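Daylight and Noise in Shared Study Rooms
Project report, second-year Interior Planning
Habibur Ekanayake

Background

The Chambi building was divided into study rooms with solid walls, and the inner rooms need their lights on all day. My project looked at whether glazed partitions would let in enough daylight without making the rooms too loud to work in.

Method

I picked two rooms on the same side of the corridor and took light readings at desk height at 10 a.m. and 3 p.m. through September. I also gave a short survey to students who use the rooms. I handed out 80 forms and got 33 back, fewer than I wanted. The survey asked about glare, privacy, and noise from the corridor.

Results

The inner room stayed under 200 lux at the back desks in every afternoon reading. The outer room was well above that until the sun moved behind the Grenetti block. On the survey, noise came up more often than light. Several people wrote that they could hear phone calls through the door and that the wall made no difference to them.

Wood frames with divided panes were my first choice for the partition, mainly for repair. A single broken pane can be replaced without taking down the whole panel. 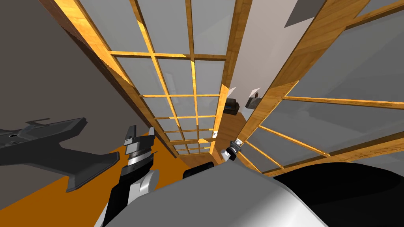
Would glass make the noise problem worse?

Most of the sound in these rooms comes in under and around the door, so a door seal should be fitted first, whatever the wall is made of.

Further work

I did not measure sound levels, and the readings cover one month only. A winter set is needed before any layout is chosen.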